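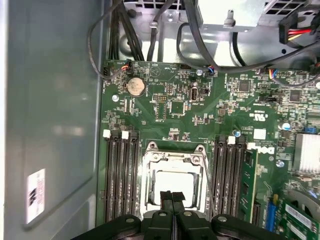 Dedos en la zona del zócalo, con la placa montada en la caja.

Juego de dedos Wulodora 247 para desmontaje de procesadores

Referencia: 524
Fabricante: Skukent
Contenido: 2 dedos negros y tornillería
Estado: venta suspendida para series anteriores a agosto

Aviso de servicio, martes 27 de noviembre

El juego Wulodora 247 está pensado para coger y colocar procesadores en ordenadores de sobremesa sin sacar la placa base de la caja. Hemos recibido avisos de un fallo en las series anteriores a agosto: la punta del dedo cede cuando la pinza mantiene el cierre durante una pausa larga, y la pieza gira o se suelta al reanudar el movimiento.

En el caso más grave, comunicado por el taller de reciclaje Friesen, el procesador cayó de canto sobre el zócalo abierto y dobló varios contactos. La placa se dio por perdida. No hubo heridos, pero el operario había metido la mano en la caja para recuperar la pieza con el robot todavía en pausa. Una pausa de programa no equivale a una parada de seguridad.

Normand Bouchard, de nuestro servicio técnico, revisó los dedos devueltos y encontró una grieta fina en la base de la punta. A simple vista cuesta verla. Se nota mejor al presionar la punta con la uña: si se mueve, el dedo está dañado.
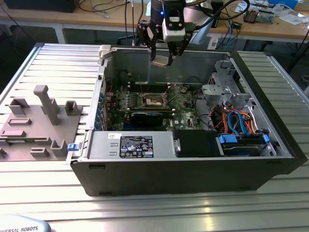 El riesgo es mayor con el equipo tumbado y el lateral quitado, porque la pieza pasa por encima de la chapa y de las tarjetas antes de llegar al zócalo. Hasta que reciba el recambio:

- No use dedos de las series afectadas con el marco de retención abierto.
- Limite la fuerza de cierre a 20 N.
- Elimine del programa las pausas con pieza cogida.
- Active la parada de seguridad antes de meter la mano en la caja.
- Compruebe que la palanca del zócalo queda fuera de la trayectoria de los dedos.

El número de serie está grabado en la cara interior, junto al tornillo. La versión corregida lleva la base más gruesa y se monta en los mismos orificios. Después del cambio hay que volver a enseñar el punto de agarre.

El recambio es gratuito. Solicítelo a Zostisico, nuestro distribuidor, indicando la referencia y el número de serie. No pegue ni lime las puntas agrietadas; un dedo modificado no se admite en el cambio.

Buscar en el catálogo Introduzca referencia Buscar

Artículos relacionados
Tornillería de repuesto Wulodora
Bandeja para procesadores Skukent
Plantilla de calibración Wulodora

Utilizamos cookies propias y de terceros. Aceptar Configurar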